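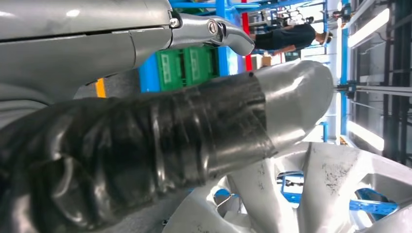
ハンドレンタル「Atura」を五週間使ってみました

今月の機器だよりでは、Grumatum社が始めたロボットハンドの月額レンタル「Atura」について書きます。私は日本語を仕事で書くようになってまだ長くありませんので、言い回しが少し固いところがあると思います。どうぞご容赦ください。技術の内容は、できるだけ正確に書くつもりです。

Aturaは、多関節の金属指を持つハンド、制御箱、手首カメラ、それに動作登録用のソフトウェア「Nanda」が一つの組になったサービスです。購入ではなく借りる形なので、故障したときは交換品が送られてきます。契約は一か月単位で、最初の月だけ立ち上げ支援が付きます。支援の担当者は二日間こちらに来て、アームへの取り付けと座標合わせをしてくれました。説明は丁寧でしたが、渡された資料の半分は英語とチェコ語でした。もともとの開発元がHavlíčekという小さな工房で、細かい部品表はまだ翻訳中だそうです。

私たちが試したのは、アルミホイールの取り扱いです。検査台から持ち上げて、向きを変えて、次の台に置く。人がすれば簡単な仕事ですが、ホイールは型番ごとにスポークの形が違います。これまで使っていた二爪のグリッパーでは、型番が変わるたびに爪を交換していました。交換そのものは短い時間で済みますが、そのあとの位置確認に手間がかかり、少量の注文が続く日にはこの時間が一番もったいないと感じていました。

Aturaの指は、曲げた形のままスポークの間に入れることができます。リムの縁を外から挟む持ち方と、スポークに指を掛ける持ち方の二つを登録しておき、型番によって呼び出します。試験の期間中に扱ったホイールは17型番、持ち上げの回数は926回でした。そのうち途中で止まったものは5回です。三回は指先がスポークの付け根に当たって過負荷停止になり、残りの二回は通信の切断でした。落下は一度もありませんでした。この数字が良いか悪いかは、比べる相手によると思います。専用の爪であれば、同じ回数で停止がゼロの日が続くこともあります。ただし、爪の交換はなくなりました。

気になった点も書きます。

一つ目は、指の表面です。金属の指がそのままホイールに触れると、光沢仕上げの品物では擦れた跡が心配になります。標準の付属品には薄いゴムの指カバーがありますが、私たちの使い方では数日で端がめくれました。そこで、長い方の接触面に黒いテープを巻く方法を試しています。指先は金属を出したままにします。先端まで巻くと厚みが増えて、狭いすき間に入りにくくなるためです。見た目はきれいではありません。しわもできますし、端もぎざぎざになります。それでも巻き直しが早いので、現場の人たちには指カバーより評判が良いです。Grumatum社に相談したところ、テープの使用は保証の対象から外れないが、関節の可動部にはかからないようにしてほしい、という返事でした。これは取扱説明書にも書いておくべきことだと思います。

二つ目は、手首カメラの視界です。ハンドの近くに付いているため、指を深く曲げると、画面の大きな部分が自分の指で隠れます。接近するときはよく見えますが、つかむ瞬間に肝心の接触点が見えにくくなります。Nandaには、指の位置から隠れた部分を推定して線で表示する機能があります。便利ですが、テープを巻いた指は登録された形より太いので、線が少しずれました。設定画面で指の太さを入力し直すと合います。この項目は「詳細」の中の、さらに奥の頁にあって、私は見つけるのに午前中を使いました。

三つ目は速度です。一つのホイールを持ち上げて置くまでの動作は、以前のグリッパーより遅いです。指が順番に閉じるので、握る動作だけで時間がかかります。大量に同じ型番を流すラインには、私はすすめません。型番がよく変わる工程、試作品、返品の検査などに向いていると考えます。

良かった点では、動作の登録のしやすさを最初に挙げたいです。操作者が手袋型の入力装置をはめて、自分の手でつかむ形を見せると、Nandaがそれをハンドの関節角度に直します。そのあと画面で指を一本ずつ調整できます。私のような、プログラムが得意ではない者でも、二日目には新しい型番を自分で追加できました。一つの型番の登録に必要な時間は、慣れると昼休み前の空いた時間で十分です。また、登録したデータは文字ファイルで書き出せるので、契約が終わっても手元に残ります。レンタルのサービスでは、この点がはっきりしない会社も多いので、安心しました。

音については意見が分かれました。静かだと言う人と、高い音が耳に残ると言う人がいます。私は二、三日で気にならなくなりました。

費用の細かい金額は、契約の台数と期間で変わるため、このたよりには載せません。見積もりを依頼すると翌日に返事が来ました。送料は往復とも利用者の負担です。箱は大きく、ハンドと制御箱を一緒に入れた重さは一人で持つには無理がありますので、受け取りの時間には二人いるようにしてください。

停止したときの復帰手順も少し書いておきます。過負荷で止まった場合、Nandaの画面に赤い帯が出ます。すぐに「再開」を押さず、先に「指を緩める」を選んでください。再開を先に押すと、ハンドは同じ力でもう一度閉じようとします。初めの週に私がこれをして、スポークの裏に指が挟まったままになり、外すのに二人で苦労しました。ホイールに傷はありませんでしたが、指の根元のねじが少し緩んでいました。それからは、作業の前にねじの締まりを手で確かめることにしています。

メーカーによると、次の版の指カバーは11月に出る予定です。厚さを変えた三種類があり、今の利用者には無償で一組ずつ送られるそうです。届きましたら、テープと並べて同じ型番で試し、結果をこのたよりに載せます。

試用を希望する方は、Grumatum社の窓口に、扱う品物の寸法と重さ、表面の仕上げ、一日の回数を書いて送ってください。私たちは初めに一日275回と伝え、その数に合わせて交換部品の量を決めてもらいました。アームの機種名も必要です。取り付け板が合わない機種の場合は、板の製作に追加で三週間かかるとのことです。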